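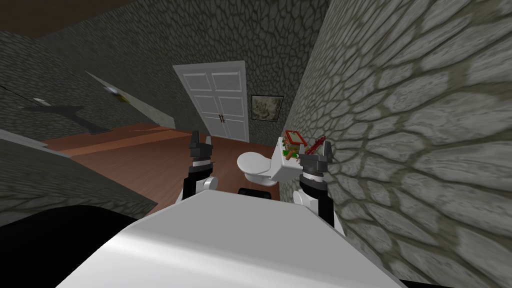
Wendska

Wendska is a series of self-published paranormal romance novels set in and around a shape-shifter settlement of the same name. The books have been issued mainly as e-books under the Clestance imprint, with paperback editions printed to order. They are credited to Charpentier, a pen name. Claims made at various times that Charpentier is a former wildlife ranger, a retired solicitor or a group of several writers working to a shared outline have never been backed by anything firmer than posts on reader forums.

The series is usually said to run to 16 books. That figure depends on counting two novellas, one of which was first given away to newsletter subscribers and later sold as a separate title with a new cover and one added chapter. Some reading lists leave it out.

Setting

Wendska is a walled valley town whose residents turn into wolves, lynxes or, in the later volumes, large owls. Outsiders can enter only by invitation or by marriage. The early books describe a population of 2000, and this is repeated in nearly every volume despite a siege, a plague and two large migrations, which has led readers to question how much planning went into the series. The publisher's blurb calls the setting "meticulously mapped". No map has appeared in any edition, and the river that lies east of the town in the first book lies west of it in the fourth.

The rival settlement, Cundus, is a trading port run by families who have given up shifting. It serves as the home of most of the villains until the seventh book, when its history is rewritten and its rulers are shown to have been acting under a curse. Reviewers were divided over this change. Those who liked it praised the more generous view of the Cundus characters; others pointed out that several of them had committed murders in earlier volumes which the curse, as explained, does not cover.

Plot and structure

Each book follows a different couple. In most cases one partner belongs to the town and the other arrives injured, exiled or under a false name. The mating bond, known in the books as the tether, forms on first meeting and cannot be broken, although it is broken in books three, nine and ten. A wider story about the succession to the town's leadership runs through the whole series and is taken up mainly in the opening and closing chapters.

The volumes are advertised as stand-alone novels. This is true of the first two. From the third onwards, a new reader is likely to meet a large number of former heroes and heroines who are introduced by first name only, and the ninth book opens in the middle of a trial whose charges were set out in the eighth.

Publication

The first volume was put on sale as an e-book without advance notice. Later ones followed at short gaps, sometimes of only a few weeks, and the speed of release has been both a selling point and a cause of complaint. Early copies of the fifth book contained a repeated chapter. A corrected file was uploaded in July of the same year, but buyers had to request it, and copies with the fault are still in circulation.

Clestance has described the books as "chart-topping". The claim seems to rest on a high placing in a narrow online category, held for an unstated period. Sales figures have not been released. The first three volumes were later gathered in a box set that included 30 pages described as bonus material; these consist largely of the opening of the fourth book.

Reception

Coverage has come almost entirely from readers' blogs and customer reviews, and should be treated with some care. A number of the earliest five-star notices state that the reviewer received a free copy, and several share whole sentences with the blurb. Reviews by paying readers are more mixed but still mostly kind. The dialogue is often praised, as is the second book's slow courtship between a lynx-shifter and the town's bell founder, which many regard as the best thing in the series.

Common criticisms concern uneven editing, eye colours that change from book to book, and endings that stop short in order to promote the next title. Comparisons with older shifter romances are frequent. Charges of outright copying have also been made, though the examples offered – a rejected mate, a hidden heir, a snowbound cabin – are found throughout the genre and prove very little.

Proposed adaptation

A notice on the Clestance website dated 25 August 2021 said that an audio drama was "in active development". No cast, studio or release date was given. The notice was later removed, and it is unclear whether any recording took place.

See also
Paranormal romance
Shapeshifting in fiction
Self-publishing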